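Ticket: right-hand gripper loses soft packs on release and drifts off centre
Setup: Ginis pair, hand-held, left and right
Opened by: Mwende Laizer
Status: open, waiting on parts

Hello all, and thank you for the quick replies last time, they saved me a good deal of head-scratching. I've now had the right-hand unit of the Ginis pair back in use since Saturday and I thought I'd write everything down properly while it's fresh, because I know how maddening it is to come to a ticket and find only "still broken".

The trouble is with the closing. When I shut the jaws on something firm they meet nicely and both pads take the load. With anything soft, the left finger gets there first and the right one follows a moment later, so the item is nudged sideways before it is held. It's only 2 mm by my ruler, but on a packet of tissues that is plenty to make it twist. I've been going through the box-packing routine with mixed household bits, as Olum suggested, and the small packets show it up best.
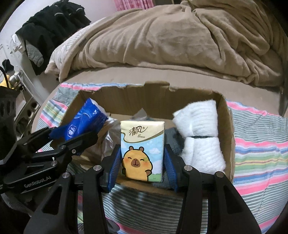 Right-hand unit closed on the small tissue pack, blue ribbed pads on both sides.

What I've tried so far, in the order I tried it:

Wiped both pads with a damp cloth and let them dry. No change to the drift, although the grip on shiny wrappers did improve.

Checked the silver screws at the finger joints. One on the right finger took nearly a quarter turn, which made me hopeful for an afternoon. It helped for around 300 cycles and then the lag crept back in.

Swapped the pads left to right. The lag stayed with the right finger, so I think we can leave the pads out of it.

Ran the Bomov zeroing routine 4 times with the jaws empty. It passes every time, bless it, and the offset is still there as soon as there's something squashy in between.

The larger packs behave rather better, I should say. There's more for the pads to press on and a late finger matters less, so please don't judge the fix on those alone.

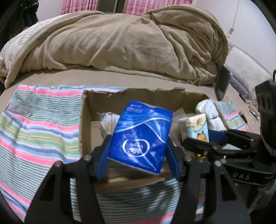
My own feeling is that the linkage bush on the right side is worn. The unit has done a little over 2,000 cycles, and Štefanec wrote on the earlier ticket that theirs went slack in just the same way – a tiny bit of play you can feel with a fingertip if you hold the base still and rock the finger gently. I can feel it on mine now that I know to look for it.

Could somebody please send a pair of bushes and the thin washers that go with them? I'm quite happy to fit them myself and I have the right driver. I'll keep using the unit in the meantime and add the new readings to this ticket.

Warmest wishes,
Mwende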